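Garment Handling Software: Progress Report to Carré
Period ending February
Prepared by Mircea Sima, Wurkinthorpe

Summary

Work this period went into the fold detector and the contact check in Seltar, our grasp planning package. The fold detector is finished and merged. The contact check works on the bench but still raises too many false stops. Spending is in line with the plan.

Perception

The detector now runs on the wrist camera alone. It marks fold edges in knit cloth and ranks them by how far each one stands clear of the layer under it. We labeled 992 wrist camera frames for training and held back 82 for testing. Light grey fabric is the hardest case, as the shadow along a crease is faint and the ribbing produces short false edges. Annick Caron added a filter that drops edges running parallel to the rib direction. This helps, but it also removes real folds that happen to line up with the knit.

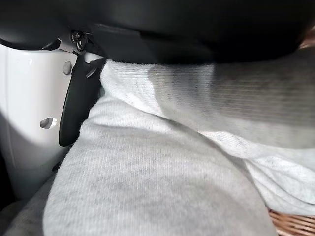
Wrist camera view: gripper finger against light grey knit fabric, with a fold to its right.

Planning and control

At close range the gripper and the housing above it block a large part of the view. The planner used to treat the hidden area as free space. It now keeps the last clear view of the cloth and lowers its confidence as the arm moves in. The approach stops when confidence falls below a set limit.

The contact check reads motor current and stops the finger when it presses into cloth. Basket rims set it off as well. We have 4 open tickets on this, all assigned to Annick.

Tooling

The Umier log viewer can now step through camera frames and motor current together. Replay of long runs is slow and will be fixed next period.

Next period

Close the contact check tickets, retrain the filter with more ribbed fabric, and run 18 full basket unloads with the same software build. We request no change to the budget.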